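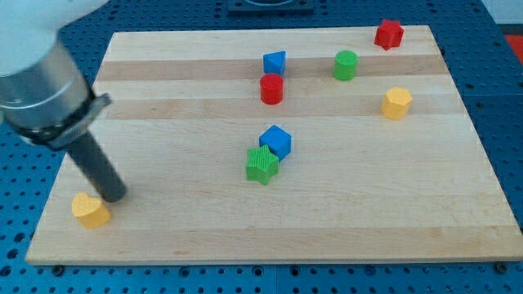 August 8, 2023

Very small states, bilateral relations file. Continuing the recode started in June.

Loaded the Visdale export again this morning after the encoding fix. 621 dyads, same as the paper tally, so the dropped rows from the last attempt are back. The accented place names now survive the round trip. The script still writes blank cells as zero in the "mission_level" column. Zero is a real code in that column (relations exist, no mission), so blanks have to go in as -9 before anything gets merged. Patched in the loader, not in the source file. Source file stays as received.

Main work today was on the non-territorial cases. The Goreck codebook defines a state as having a resident population and a land area above zero, and then lists exceptions in an appendix that doesn't agree with its own definition. The Barrios codebook goes by exchange of envoys alone and has no area test. If we take Barrios as is, an entity with ambassadors and no territory goes in beside the ministates with no flag on it. If we take Goreck as is, it goes out, along with every relation attached to it.

Settled on keeping them in, with a new column "terr": 1 for territory, 0 for none, 2 for premises held under extraterritorial status only. Anyone running the density figures can filter on terr = 1 and get a Goreck-style set. Code 2 needs its own note in the codebook, as extraterritorial premises remain the soil of the host state and people will misread it as a tiny country. Draft note is in the shared folder, needs a second reader.

Concurrent accreditation. One ambassador resident in a large neighboring capital and accredited to the ministate as well is the usual arrangement, and the old file counts it the same as a resident embassy. That inflates the level for nearly all the very small ones. Split as follows:

4 – resident embassy, ambassador in post
3 – resident embassy, chargé only
2 – nonresident ambassador, concurrent accreditation
1 – consular only, career or honorary
0 – relations established, no mission

Honorary consuls are still a mess. The lists don't say whether the post is filled, and a vacant honorary post can stay on a printed list for years. Coded 1 if listed, with "hc_unverified" set to yes. I don't want to pretend we know more than the list does.

Went through the dyads where Goreck and Barrios give different start years. 18 of them. Most are a signature date against a date of effect, a year apart or less. Rule is now: date of the joint communiqué or exchange of notes if we hold a copy, otherwise the earlier of the two with "date_src" set to S for secondary. After applying that, three remain open. In all of them one source appears to be counting from an older relationship that lapsed and was later restored. The file has one start column and can't hold two spells. Options are to add a spell number and let a dyad repeat, or to keep the latest start and put the older one in the notes field. The first is right but breaks the uniqueness check in the merge. Left open.

Observer status in international bodies is out of scope for this file. It keeps coming up because the non-territorial cases score high on it. It should go in a separate table keyed on entity and body. I've made the empty table and nothing else.

The merge takes some 10 minutes on the old desktop, nearly all of it in the name matching. Short names and long official names don't match on string distance, and the long formal titles are the worst. Using the Cusard alias list for now, which covers them but has two spellings for several entities and no date on when it was last edited. Would rather assign our own IDs and drop name matching altogether.

To do:
– codebook text for terr = 2
– decide on spells before the next merge
– recheck every 3 against the current diplomatic lists, chargé postings change fast
– ask Visdale whether their "suspended" flag means relations suspended or mission closed. The two are different, and the export uses one letter for both
– rerun the density table with and without concurrent accreditation, save both

Working copy is in the recode folder under today's date. The older copy with the zeros problem is still there, renamed with "bad" at the front. Please don't merge from it.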